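4. Results

The survey went to 542 households in Hartley and 400 of them sent it back. We asked what people do with personal care items such as combs, brushes and razors when they are worn out. Most said they put them in the regular trash. Only a few had looked up the town's sorting rules, and several told us they did not know the rules covered bathroom items at all.

Wood was the hardest material for people to place. Many thought any wooden item could go in with yard waste – the town guide says it can't if other materials are attached.
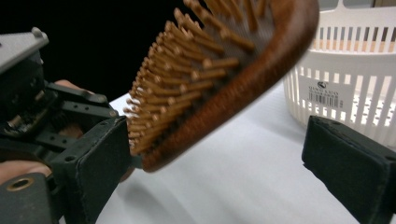 Figure 4. Wooden paddle hairbrush and white plastic slatted basket.

Tanveer Pirzada compared our answers with the June leaflet and found that it lists bottles, jars and cartons but no brushes. We think this explains part of the confusion.

5. Limits of the study

Renters were harder to reach than owners. We also left out the Drarkholm apartments, where trash is collected by a private company and the rules are different.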